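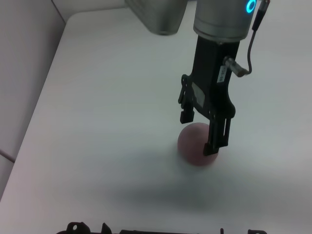
I have been putting off the craft table for most of the spring, and in May I finally cleared it. The job took two evenings. The first went to sorting and the second went to wiping and putting back, and I ended up with a white tabletop I can work at again and a box of small things I had to make up my mind about. One of those was the ball, the little dusty rose one with the slightly fuzzy surface. It is lighter where the lamp or the window catches it and a good deal darker at the bottom, and on a white surface it is hard to look at anything else. It belongs to a set I made for a garland two winters ago, and I had forgotten I liked the color.

The garland was supposed to go across the front window. I bought the wool from Kistska, 200 grams in four shades, and figured I could make the whole thing over a long weekend. I got 19 balls done. The pinks came out best. The grays came out lumpy and one of the browns split when I put the needle through it, so I stopped there and put everything in a cookie tin, and the tin went under the table, and things went on top of the tin.

Here is how the sorting went. Anything dried out got thrown away, mostly glue and two bottles of fabric paint. Thread went in one drawer by color. Buttons stayed in the jar they were already in. My neighbor Ekene Ekwueme does a lot of sewing for his kids and took the fabric scraps, a full grocery bag, and I think he got the better end of that deal.

Paper was the slow part. I had kept every pattern I ever printed, including three copies of the same mitten. I kept one of each and recycled the rest. I also found the receipt for the table itself, which I bought used from a place in Ilwood that has closed. I had remembered paying more for it.

The top cleaned up well with dish soap and warm water. There was one ring from a mug that needed baking soda, and a line of dried glue near the back that I took off with an old library card. I went slow on that part - the finish scratches if you push. White shows everything, pencil marks and lint most of all, but it is also the only surface in the house where I can find a dropped pin. I would buy white again.

So, the balls. Kourosh Mahmoudi, who I take the Thursday class with when there is one, says to skip the garland and sew them onto a plain trivet, packed tight in a circle. He made one that way and uses it under his teapot. I don't have enough for a trivet unless I make more, and I would need to redo the grays. I have some of the Kistska wool left and I may buy another 500 grams if they still carry that rose.

For now they are in a bowl on the shelf above the table where I can see them. The tin has the needles and the foam pad in it and nothing else. I put a label on the lid this time.

Next is the closet in the hall - vacuum bags, light bulbs, and a sleeping bag I don't think is ours. I will probably wait until it rains.

Recent posts
Re-covering the kitchen stools
What I keep in the sewing drawer
Mittens, third try
A shelf for the back porch
Soup for a cold week
Wool I would buy again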